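ACTA DE LA REUNIÓN ORDINARIA
Asociación Carrera Popular Bunero–Tarar
9 de enero de 2024

Lugar: planta baja del antiguo matadero, Bunero
Hora de convocatoria: 19:00
Hora de comienzo: 19:25, cuando apareció la llave
Asistencia: la suficiente para votar. La hoja de firmas queda archivada con una mancha de café que afecta a dos de ellas.

Orden del día
1. Aprobación del acta anterior
2. Balance de la edición de septiembre
3. Recorrido y cuesta del depósito
4. Camisetas
5. Cronometraje
6. Avituallamientos
7. Pasta después de la carrera
8. Ruegos y preguntas

1. Aprobación del acta anterior

Se lee el acta anterior. Una socia pide que conste que ella no dijo que el recorrido fuese «una canallada», sino que lo dijo su marido y ella asintió. Se corrige. El marido pide que conste que lo mantiene. Consta.

Se aprueba con una abstención, la de un socio que no vino a la reunión anterior y considera que no puede dar fe de nada.

2. Balance de la edición de septiembre

Se inscribieron 1.042 personas, récord de la prueba y también de quejas por el aparcamiento. Se retiraron 77, la mayor parte en la cuesta del depósito, y de ahí que el punto 3 tenga punto propio. El último corredor llegó con el arco de meta ya desinflado y fue recibido por el grupo que lo estaba doblando, que le aplaudió sin soltar la lona. Se acuerda enviarle una nota de felicitación y estudiar que el arco aguante en pie un poco más el próximo año.

Las cuentas se cierran con un sobrante de 2.000 euros. Al leerse la cifra se produce un silencio, y a continuación once propuestas para gastarlo. Se leen todas. Incluyen una megafonía nueva, un seguro mejor, una carpa, una cena y, por tercer año, un monumento al corredor popular en la rotonda de Tarar. Se acuerda no gastar nada hasta saber lo que va a pedir el ayuntamiento por las vallas, que el año pasado eran gratis hasta que llegó la factura.

Se pregunta por la megafonía vieja. Funciona, pero solo en una dirección, que es la contraria a la meta.

3. Recorrido y cuesta del depósito

Se presentan dos alternativas. La primera mantiene el trazado actual, con salida en la plaza de Bunero, ida hasta la ermita de Tarar y regreso por el depósito. La segunda rodea la cuesta por el camino de las huertas, que es llano, tiene sombra y pertenece a siete propietarios que no se hablan entre sí.

Intervienen a favor de la cuesta los socios que no corren. Argumentan que da carácter a la prueba. Intervienen en contra los que corren, con menos palabras. Una socia propone una vía intermedia, subir la cuesta pero ponerla al principio, cuando la gente todavía está de buen humor. Se le explica que eso supone cambiar el sentido de toda la carrera, mover la salida y repintar las flechas. Responde que las flechas están sin pintar desde 2021 y que por ella no será.

Se vota. Gana la cuesta por un voto. El socio que había defendido la ida por las huertas se ofrece a medirla de nuevo, porque sostiene que cada año es más larga. Se le autoriza a hacerlo por su cuenta y con su propia cinta.

Se acuerda además colocar un cartel a media subida. El texto queda pendiente. «Ánimo, ya queda menos» se descarta por ser cierto en cualquier punto del recorrido.

4. Camisetas

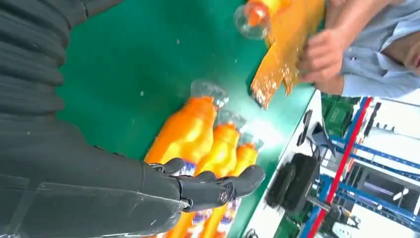
La camiseta del año pasado era beige. El presupuesto de la empresa Prirklow la llamaba «arena cálida», y en las fotos de la salida parece que la plaza se llenó de gente envuelta en papel de estraza. Hay unanimidad en no repetir. Se somete a votación el color y salen elegidos el verde, el naranja y «cualquiera menos el beige», en ese orden inverso, de modo que gana el naranja en segunda vuelta. El problema es qué naranja. Prirklow ofrece cuatro, con nombres de fruta y de puesta de sol, y ninguno de los presentes es capaz de distinguir el segundo del tercero. Se zanja la cuestión adoptando como referencia el de las botellas de la foto, las tres tumbadas sobre fondo verde, tomando el del cuerpo y no el del cuello ni el tapón, que son transparentes. Un socio advierte que una camiseta transparente al menos ahorraría en tinte. No se recoge como propuesta. De paso se comprueba que el naranja sobre verde se ve de lejos, y esto tranquiliza a quienes se ocupan del cruce con la comarcal.

Queda el asunto de las tallas. En septiembre se pidieron demasiadas pequeñas, por optimismo. Hay dos cajas en el almacén que nadie ha reclamado y que ahora se usan para que no se mueva la puerta. Se acuerda preguntar la talla en la inscripción y creer lo que la gente responda, con un margen hacia arriba.

El lema de la espalda se deja como estaba. Una propuesta de poner el perfil del recorrido se retira al ver el dibujo, que disuadía.

5. Cronometraje

Se debate si se renueva con Clekeck. A favor, que el sistema de chip funcionó y que el técnico trajo su propia silla. En contra, que la clasificación provisional dio como ganador de veteranos a un chip que, según pudo reconstruirse, había hecho los últimos kilómetros en la furgoneta escoba dentro de una mochila. El tiempo era muy bueno.

Se lee la carta de Clekeck, en la que lamentan lo ocurrido y ofrecen una segunda alfombra en la ermita sin coste adicional. Se considera un gesto elegante. Se considera también que la alfombra debía haber estado allí desde el principio, y que figuraba en el presupuesto, en la página que no imprimimos.

Se acuerda renovar con las dos alfombras y pedir que los chips se recojan en mano en cuanto alguien suba a la furgoneta. La conductora de la furgoneta acepta el encargo a cambio de que se arregle la calefacción, que en septiembre no se puede apagar.

6. Avituallamientos

El del kilómetro cinco se quedó sin vasos a media carrera. El de la ermita tenía vasos de sobra y no tenía agua. Ambos puestos estaban comunicados por radio y ambos afirman que llamaron primero. Para la próxima edición se repartirá el material la víspera y no la misma mañana, y cada puesto firmará lo que recibe. La propuesta de firmar también lo que se devuelve se pospone por desconfianza mutua.

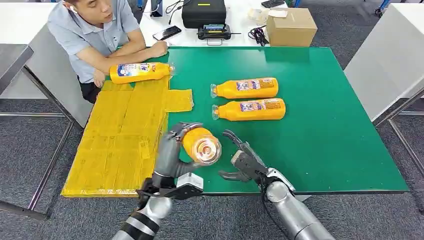 En cuanto a la fruta, se compraron naranjas para medio pueblo y plátanos para el otro medio, y el público se comió los plátanos. Se discute si cabe prohibírselo. La opinión mayoritaria es que un espectador que lleva dos horas de pie en Tarar algo se ha ganado, aunque no necesariamente antes que los corredores. Se pondrá una mesa aparte con fruta para el público, peor, y otra para la carrera. No se harán carteles que digan cuál es cuál.

Los gajos de naranja los cortará, como siempre, el grupo de la cuadrilla de gigantes, que pide cuchillos que corten. Se aprueba el gasto sin debate, caso único en la tarde.

Sobre la bebida isotónica en polvo, se recuerda que la proporción correcta viene en el envase y que no es cuestión de fe. La mezcla de la ermita llegó a servirse con cuchara.

7. Pasta después de la carrera

Se sirvieron 400 platos de macarrones en la plaza. Fueron bien valorados por los primeros en llegar. Los siguientes los describen como «un bloque». Quienes cocinaron alegan que la carrera se retrasó por culpa de la cuesta y que los macarrones no entienden de cuestas. Se reabre brevemente el punto 3 y se vuelve a cerrar.

Para este año se cocinará en dos tandas, la segunda cuando el coche de cierre pase por el depósito y avise por teléfono. Alguien recuerda que en el depósito no hay cobertura. Se avisará con un cohete, previa consulta a los perros de la urbanización, o por lo menos a sus dueños.

Se mantiene el queso rallado en la mesa del final, vigilado.

8. Ruegos y preguntas

Un socio ruega que se devuelvan los conos prestados, que son de su empresa y llevan el nombre puesto. Se le indica que están en la rotonda y que el ayuntamiento ya los considera parte del mobiliario urbano.

Una socia pregunta si habrá categoría de carrera con carrito de bebé. No hay objeción, salvo la cuesta. Se le pide que traiga un borrador de reglamento, con mención expresa de si el bebé cuenta como inscrito y si le corresponde camiseta. Hay dos cajas de tallas pequeñas que podrían servir.

Se pregunta por qué la banda dejó de tocar cuando pasó la cabeza de carrera. La banda ha hecho saber que estaba en la pausa y que la cabeza de carrera iba demasiado deprisa.

Se ruega que las reuniones empiecen a la hora. Se toma nota a las 21:10.

Tareas pendientes
— Consultar al ayuntamiento el precio de las vallas, por escrito.
— Confirmar color y tallas con Prirklow.
— Contestar a Clekeck, imprimiendo esta vez todas las páginas.
— Comprar cuchillos.
— Calefacción de la furgoneta.
— Texto del cartel de la cuesta. Se admiten ideas, con moderación.
— Hacer una segunda copia de la llave.

Se levanta la sesión a las 21:20. La próxima reunión se convocará por el grupo de mensajes, en el que se ruega no contestar con pulgares, que luego no se sabe quién viene.

La secretaría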